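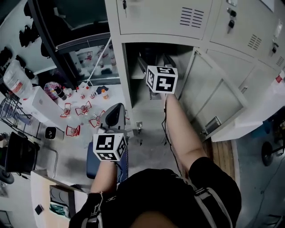

Skismont Domestic and Workplace Tasks Programme
Interim progress report to the Peñalver fund
Reporting period ending April

1. Purpose of this report

The programme was funded to answer a practical question: which everyday chores, at home and in the workplace, can be handed to a machine at the present time, and which cannot. This report sets out the work completed in the second period, the results so far, the position on spending and the changes we ask the fund to approve. It should be read with the first interim report, which described the choice of tasks and is not repeated in full.

2. Summary of progress

Recording of human demonstrations is on schedule. At the close of the period 647 demonstrations had been accepted into the programme's collection, covering 22 separate chores. Trials in which a machine attempts the same chores without help have begun on four of them. Results are mixed. The machine can complete short parts of most of the chores attempted. It cannot yet be relied upon to complete a whole chore from start to finish in a room that has not been prepared for it.

We consider this to be in line with what was proposed, although the trials on storage furniture are behind the timetable for reasons given in section 5.

3. Demonstrations

Demonstrations are carried out by people who perform the chore at normal speed while holding a marked cube in each hand. The printed patterns on the cubes allow the position of the hands to be followed, and the view from the head is recorded at the same time. The method was adopted in place of direct remote control of the machine after the first period, when remote control was found to be slow and tiring for the operators.

The chores fall into the same groups as before: putting away and fetching, wiping and cleaning, folding and laying out, and handling containers. The first group was extended in this period to include lockers and cupboards in working rooms. The lockers used are plain grey metal ones of the kind found in many workplaces, with vented doors and small key locks. Reaching into a low compartment beside an open door is an ordinary action for a person, and one that the fund's assessors had specifically asked us to cover.

Rooms are recorded as they are normally kept. Benches, chairs and stored items are left in place, and the demonstrator works between them. We were asked at the last review whether a cleared room would produce a tidier result. It would, but the result would tell the fund very little about homes or shop floors, and we propose to continue as at present.

Each demonstration is checked before it is accepted. The most frequent reason for rejection is that one of the cubes is hidden from view for too long, most often when the hand passes behind a door or deep into a cupboard. Rejected demonstrations are repeated where the demonstrator is still available and are otherwise discarded. The figure of 647 excludes all rejected material.

4. Machine trials

Trials were held at the Trodport site on the machine supplied by Bivico. The four chores attempted were wiping a table, moving cups from a rack to a shelf, placing a folded towel in a drawer and retrieving an item from a locker.

Table wiping. The machine covers the surface adequately when the table is clear. When objects are standing on it, the machine either stops short of them or pushes them along. It does not yet lift an object, wipe beneath it and put it back, and most users would regard that as part of the job.

Cups to shelf. This is the strongest result of the period. The machine completed the chore without assistance on most attempts, provided the cups were upright and dry. Performance fell when cups of different sizes were mixed. Wet cups were dropped often enough that we have suspended that variation until the gripping pads have been changed.

Towel to drawer. Opening the drawer and placing the towel are both satisfactory when tested separately. Joined together they fail frequently. The usual fault is that the drawer is not pulled out far enough, and the machine then attempts to place the towel regardless.

Retrieval from a locker. Early results are poor. The machine finds the handle reliably but has difficulty keeping the door out of the way while reaching inside. A person does this with a shoulder or a slight change of stance and rarely notices. The shadowed interior of a compartment also makes it harder for the machine to judge where the item is - additional lighting has been tried and helps only in part.

Speed remains a concern across all four. Even where a chore is completed correctly, the machine takes several times longer than a person. We do not suggest that any of the four is ready for unsupervised use.

5. Delays and risks

The locker trials started nine weeks late. The replacement wrist unit from Bivico arrived after the agreed date and then required adjustment on site. Demonstrations were not affected, and staff time was moved to checking recorded material in the meantime.

Two risks are carried forward. The first is that the machine's reach is too short for the lowest and highest storage positions. Raising or lowering the base would resolve this but was not included in the original budget. The second is the availability of demonstrators over the summer. A reserve list has been drawn up at Skismont and should be sufficient.

No injury or damage to property was reported in the period. The safety procedure for the Trodport site was reviewed and the marked exclusion area around the machine has been widened.

6. Finance

Spending is within the approved total. Equipment costs are above the forecast for the period as a result of the wrist unit, and travel is below it. A full statement is supplied separately.

7. Work planned for the next period

Demonstrations will continue, with priority given to doors, drawers and low storage. The towel and locker trials will be repeated once the adjustments described above are complete. Wet cups will be reintroduced after the pads are fitted. We also intend to begin a fifth trial, sorting returned goods into bins, at the request of the fund's retail advisers.

8. Approvals requested

The fund is asked to approve the transfer of the travel underspend to equipment, the addition of the goods sorting trial, and a revised completion date for the locker work.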